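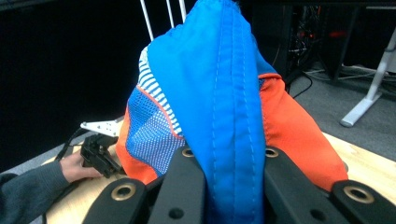 A blue and orange fabric bag held between the jaws of a hand-held gripper.

Household chore automation

Household chore automation is the effort to have machines take over the everyday work of a home, such as folding, packing, wiping, sorting and putting things away. The term is usually kept for machines that handle objects in an ordinary room, and it overlaps a good deal with the light shop-floor work (bagging, kitting, loading bins) that many of the same machines are tried on first. Dishwashers and washing machines are normally left out, although anyone who has ever hauled a basket of wet towels up a flight of stairs will agree that they deserve plenty of credit.

Whether machines can do chores yet is a question with a rather patient answer. Some can do some of them, in some rooms, on a good day. Floor cleaning has been in ordinary homes for years, and lawn mowing too. Work that calls for picking up, holding and rearranging things remains mostly in laboratories and trial sites, with a small number of machines beginning to turn up in laundries and stockrooms.

Soft goods

Bags, clothing, bedding and other things made of cloth are widely considered the hardest part of the subject. A mug keeps its shape wherever it is set down, so a machine that has learned the mug has learned something that lasts. A fabric bag has a new shape every time it is touched. It folds over on itself, hides its own opening, and bunches up when it is squeezed. Panels of different materials sewn together, say a smooth nylon next to a mesh, may slide and stretch in quite different ways under the same grip, and a seam or a line of piping can be either a handy thing to grab or a nuisance.

Packing a bag also tends to want two hands: one to keep the mouth open and the other to put things in. People do this without giving it a thought, often while talking to somebody in the next room, and it takes some watching to appreciate how many small corrections go into it.

Learning from demonstration

Much of the recent work relies on people showing the machine what to do. In one common method a person does the chore with a hand-held gripper, a tool that closes on things with two jaws much as a robot's would, and a camera on the tool records what the jaws meet. The recordings are then used to train a robot with similar jaws. The method is well liked, partly for its modest cost and partly because the tool can be carried into a real kitchen or bedroom with very little fuss. Its weak spot is touch. The person holding the tool feels a strap slipping long before it shows, and a camera alone doesn't pass that along.

Trials

The Trudden household trial set its machines a list of 14 chores in furnished rooms. Wiping a table and putting blocks in a bin went well. Emptying a backpack was managed slowly, and closing its zipper was dropped from the list after the first round. The Pemodska project, which dealt only with bags and laundry, collected more than 800 demonstrations and found that its robot did nicely with bags it had met before and much less nicely with new ones, especially those with drawstrings.

On the shop-floor side, Trajkovski ran a packing cell with 2 arms over one bench. Stiff cartons gave little trouble, while cloth pouches still had to be opened by a worker before the arms could fill them. Monia, a home machine shown in April, folded towels and hung up jackets, though it needed 3 tries at a jacket with a lining that had turned inside out.

Measuring success

Figures from different trials are hard to compare. Some count a chore as done if the object ends up in the right place, however long it took, and others set a time limit or mark down for crumpling. Rooms differ as well, and so do lighting, furniture and the amount of clutter left lying about. Several groups now report how often a person had to step in, a number that households would probably find the most useful of all when deciding whether to let a machine loose on the ironing pile.

See also

Cloth manipulation
Laundry folding machine
Learning from demonstration
Robot end effector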